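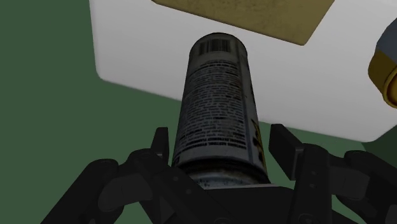

Pantry Sense for People Who Buy Too Many Cans

My pantry is two shelves and a grudge. Every May I take everything out of it, wipe the shelves, and find the chickpeas I swore we had run out of in February. The trouble starts with labels. Makers love to put the useful part in the smallest type they own, so you get a barcode with a dense block of tiny text under it, all of it curving away around the side of the can, and you stand there tilting it at the light like a jeweler. Do that squinting once, on the day you bring the can home, and then write what matters on the lid in marker: what it is, and the month and year it's best by. A fat black marker works on bare metal. A ballpoint does not, whatever my brother-in-law says.

Store cans on their sides if the shelf is deep. They roll forward when you take one, and the new ones go in at the back. You need a lip at the front, for reasons I learned on a Tuesday at 6 a.m. with a can of plum tomatoes and my left foot. A strip of wood molding will do, or a tension rod if you rent.

Dents

A shallow dent in the side is fine. A dent on the seam or the rim, or one sharp enough to have a crease, goes in the trash. So does anything bulging, leaking or spurting when opened. Don't taste it to check. My neighbor Bình Doãn keeps a "probably okay" shelf, and I have stopped eating at Bình's.

Rust you can wipe off with a dry cloth is cosmetic. Rust that stays put and feels pitted is a can you should say goodbye to.

Where not to keep them

Over the stove, next to the dishwasher, or in the garage if yours bakes in summer. Tomatoes and pineapple suffer first, being acidic, and they are the ones I buy by the case at the Rivwood market whenever somebody makes a sign with an exclamation point on it.

Opening and after

Rinse the lid before you open it – it has been in a warehouse, a truck and a stranger's cart. Wash the can opener, too. Look at the little wheel on yours right now. I'll wait.

Leftovers go into a glass or plastic container with a cover, then into the fridge. Most things keep three or four days. Tomato paste freezes well in spoonfuls on a sheet of parchment; once they're hard, tip them into a bag and label it, or you will thaw one someday expecting strawberry sauce.

Empty cans make decent holders for paintbrushes, but run pliers around any sharp edge first. You need two of these, maybe. I have considerably more, and the brushes to fill one.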